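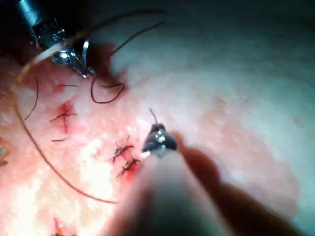
Crédit photo : Service audiovisuel Qureshi / N. Kakakhel. Tous droits réservés.

Fils de suture chirurgicale Cindon
Gamme résorbable et non résorbable — établissements de santé, centres de formation, structures vétérinaires

Référence catalogue : série 823
Distribution : Bistemix, département Consommables stériles

Présentation de la gamme

La gamme Cindon réunit les fils de suture destinés à la fermeture des plans profonds, des plans intermédiaires et de la peau. Elle comprend des fils tressés et des monofilaments, sertis ou non sur aiguille, conditionnés à l'unité en double emballage pelable. Les établissements déjà clients de Bistemix y retrouveront les calibres et les longueurs de l'ancienne série 581, dont la commercialisation prend fin en octobre. Les correspondances entre les deux séries figurent plus bas dans cette page.

La série 823 a été élaborée sous la direction de Mme Fouzia Lodhi, responsable du développement des matériaux implantables. Les remarques transmises par les pharmacies à usage intérieur au cours des dernières années ont conduit à revoir trois points : la lisibilité de l'étiquette, la mémoire de forme du fil à l'ouverture du sachet et la tenue de l'aiguille dans le porte-aiguille. Le sachet intérieur a également été élargi, ce qui a entraîné une modification des boîtes distributrices.

Composition et structure

Cindon R — fil tressé résorbable, à base d'acide polyglycolique, enduit. Le tressage facilite le nouage et limite le glissement du premier nœud. Teinte violette ou incolore selon la référence.

Cindon RM — monofilament résorbable en polydioxanone, à résorption lente. Il est proposé pour les tissus dont la cicatrisation réclame un soutien prolongé. Teinte violette.

Cindon N — monofilament non résorbable en polypropylène. Surface lisse, faible réaction tissulaire. Teinte bleue.

Cindon S — fil tressé non résorbable en soie, traité pour réduire la capillarité. Teinte noire. Cette référence demeure très demandée par les centres de formation, où le contraste du fil noir facilite la lecture des points par l'encadrement.

Calibres et longueurs

Les calibres sont exprimés selon la désignation USP, avec rappel du calibre décimal de la Pharmacopée européenne sur chaque étiquette. Les fils Cindon R et Cindon S sont disponibles du 6-0 au 2. Les fils Cindon RM et Cindon N sont disponibles du 7-0 au 1. Les longueurs standard sont de 45, 75 et 90 cm. Des longueurs courtes, coupées à 15 ou 20 cm, peuvent être fournies pour la chirurgie par voie endoscopique ; elles sont traitées comme des articles sur demande et font l'objet d'un délai particulier.

Aiguilles

Les aiguilles sont en acier inoxydable, siliconées, à sertissage axial. Le corps est aplati dans son tiers moyen afin de prévenir la rotation dans le porte-aiguille. Les courbures disponibles sont le 3/8 et le 1/2 cercle. Trois pointes sont proposées :

Pointe ronde, pour les tissus souples : intestin, péritoine, muscle.
Pointe triangulaire à tranchant inversé, pour la peau et les tissus résistants.
Pointe mousse, pour les tissus friables. Cette pointe contribue en outre à la prévention des accidents d'exposition au sang.

Les aiguilles à sertissage détachable sont réservées au Cindon R, dans les calibres 2-0 à 1. Elles se séparent du fil par une traction franche dans l'axe.

Indications

Les fils Cindon R et RM sont indiqués pour le rapprochement et la ligature des tissus mous lorsqu'un matériel résorbable est approprié. Ils ne doivent pas être employés lorsque le maintien définitif des tissus sous tension est requis. Les fils Cindon N et S sont indiqués pour le rapprochement et la ligature des tissus mous lorsqu'un soutien permanent ou un retrait ultérieur est prévu. Le choix du matériau, du calibre et de la technique relève exclusivement du praticien, qui tient compte de l'état du patient, de la localisation de la plaie et de son expérience propre.

Précautions d'emploi

L'utilisateur doit connaître les techniques chirurgicales faisant appel aux sutures résorbables et non résorbables avant tout emploi. Il convient d'éviter l'écrasement ou le pincement du fil par les instruments, en particulier pour les monofilaments, dont la résistance peut être altérée par une empreinte de mors. L'aiguille doit être saisie entre le tiers et la moitié de la distance séparant le sertissage de la pointe. Une prise sur la zone de sertissage expose à une rupture.

La sécurité du nœud suppose des boucles planes et carrées, complétées par des boucles supplémentaires selon le matériau. Les monofilaments en exigent davantage que les fils tressés.

Les fils sont à usage unique. La restérilisation est interdite. Tout sachet ouvert et non utilisé doit être éliminé, de même que tout sachet dont le scellage est endommagé. Les aiguilles usagées sont déposées dans un collecteur pour objets perforants.

Le contact prolongé d'un fil avec des solutions salines, notamment dans les voies urinaires ou biliaires, peut favoriser la formation de calculs. L'usage de la soie est déconseillé dans ces localisations.

Conservation

Conserver dans l'emballage d'origine, à l'abri de l'humidité et de la lumière directe, à une température ne dépassant pas 25 °C. La date de péremption figure sur le sachet extérieur ainsi que sur la boîte. Les lots dont l'échéance est inférieure à six mois ne sont expédiés qu'avec l'accord écrit de l'établissement destinataire.

Conditionnement et étiquetage

Boîte distributrice de 12 ou de 36 sachets selon la référence. Carton de groupage de 2 000 sachets pour les marchés pluriannuels. Chaque sachet porte le nom du fil, le calibre, la longueur, la silhouette de l'aiguille à l'échelle réelle, le numéro de lot et un code bidimensionnel. Une étiquette détachable de traçabilité, prévue pour le dossier du patient, est fixée au dos du sachet extérieur.

Le code couleur du bandeau est le suivant : violet pour Cindon R, gris pour Cindon RM, bleu pour Cindon N, noir pour Cindon S. Les bandeaux de la série 581 étaient placés sur le côté gauche ; ils occupent désormais toute la largeur supérieure. Les services qui entretiennent des stocks mixtes sont invités à séparer les deux séries jusqu'à épuisement de l'ancienne.

Correspondance avec la série 581

581-R devient 823-R, sans changement de calibre ni de longueur.
581-RM devient 823-RM ; la longueur de 70 cm est remplacée par 75 cm.
581-N devient 823-N ; la double aiguille reste disponible en 90 cm.
581-S devient 823-S ; le fil non serti en bobine est supprimé et remplacé par des brins précoupés.

Lots pour la formation

Bistemix propose des lots Lesuslow, composés de fils de même fabrication présentant un défaut d'étiquetage ou une échéance dépassée, et réservés à l'enseignement sur simulateur ou sur pièce anatomique. Leur emploi chez l'être humain ou l'animal vivant est strictement exclu. Chaque sachet est surchargé de la mention « Formation uniquement » en lettres rouges. Les lots Lesuslow sont cédés aux facultés, aux instituts de soins infirmiers et aux écoles vétérinaires sur présentation d'une attestation signée par le responsable pédagogique. M. Weidong Cao, coordinateur des relations avec les établissements d'enseignement, instruit ces demandes dans l'ordre de leur réception.

Les assortiments sont préparés selon le niveau d'apprentissage. L'assortiment d'initiation contient de la soie et du polypropylène de calibres 2-0 et 3-0, avec pointe triangulaire. L'assortiment de perfectionnement comprend des calibres plus fins, des pointes rondes et des brins courts, adaptés à l'exercice du surjet et du nœud intracorporel.

Commande et livraison

Les commandes sont reçues par voie électronique ou par bon signé de la pharmacie. Celles qui parviennent avant 14 h 30 sont préparées le jour même, à l'exception des articles sur demande. Le tarif est communiqué aux acheteurs habilités ; il dépend du volume annuel et de la durée de l'engagement. Des échantillons peuvent être remis pour évaluation, dans la limite de deux boîtes par référence et par service.

Les retours sont acceptés sous trente jours pour les boîtes intactes, accompagnées du bordereau d'expédition. Les articles coupés à une longueur particulière ne sont ni repris ni échangés.

Matériovigilance

Tout incident ou risque d'incident doit être signalé sans délai au correspondant local de matériovigilance, ainsi qu'à Mme Pacita Estrella, responsable des affaires réglementaires. Le signalement mentionne la référence, le numéro de lot et, dans la mesure du possible, la nature du geste pratiqué. Le sachet et le fil concernés sont conservés dans un contenant fermé, dans l'attente des instructions de retour — ils ne doivent en aucun cas être envoyés par courrier ordinaire.

Documents disponibles sur demande

Notice d'utilisation, série 823
Fiche technique par référence
Tableau de correspondance des séries 581 et 823, format affichage
Attestation type pour les lots Lesuslow
Formulaire de demande d'échantillons

Contact commercial : M. Noman Swati, département Consommables stériles, Bistemix. Permanence téléphonique de 8 h 30 à 17 h 00, les jours ouvrés.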